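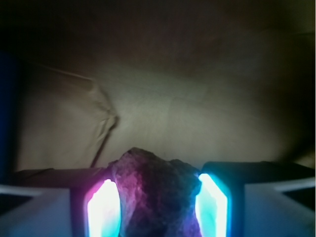

A pitted piece of rock under coloured light.

Broltow quarry path reopens in September

The lower path through the old quarry at Broltow will open again in September, once the new steps are in. It has been shut since the winter, when part of the bank slipped and took the handrail with it. Contractors Czarnecka have cleared the fallen stone and are now fixing the drain that runs under the bend.

The path will be 4 metres shorter than before, as the last stretch to the pond is being left to grow over. Walkers coming from the church side should use the upper gate. The lower gate stays locked until the work is signed off.

The parish has put £1,400 towards a new board at the top of the steps, which will explain how the quarry was worked and where the stone went. Yiran Yu is writing the text and would like to hear from anyone with family who worked there, or who has old maps or letters she could borrow. Everything will be copied and returned. You can leave items at the library desk in an envelope marked "Quarry".

Guided walks start again when the path does. Each one takes 2 hours and is limited to 21 people. They leave from the car park at 10.30 am, and stout shoes are needed as the ground is uneven near the face. Dogs are welcome on leads. Children under 12 must come with an adult.

Please do not climb on the rock face or take stone away. The ledges on the north side are used by nesting birds, and the fence there will stay up all year.

To book a walk, ring the library or put your name on the list by the door.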